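Notebook — May, Stulska women's stories project 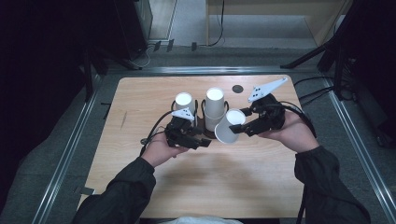
How long should a first interview run? Sixty minutes, with 10 more held back for whatever she remembers once the recorder is off.

Vandana Chaudhary wants the next batch of profiles to lead with the turning point. I have my doubts. I read ten of our drafts this morning and four open on the same moment: bad news, kitchen table, decision to start a charity. Did it happen that way four times, or do we keep asking the question that gets that answer?

The Petrenko transcript is the better model. She talks mostly about rent and van insurance, and is dull for over a page before she says why she left. I'd keep the dull page.

Brallalix wants to sponsor the series. Fine, but they also want "impact numbers" per founder. Whose numbers? So far we only have what the founders tell us — no outside check on any of it.

To do: call Varnness about the hall, ask Petrenko for someone who quit her group, cut "journey" from all drafts. V. disagrees on the last one.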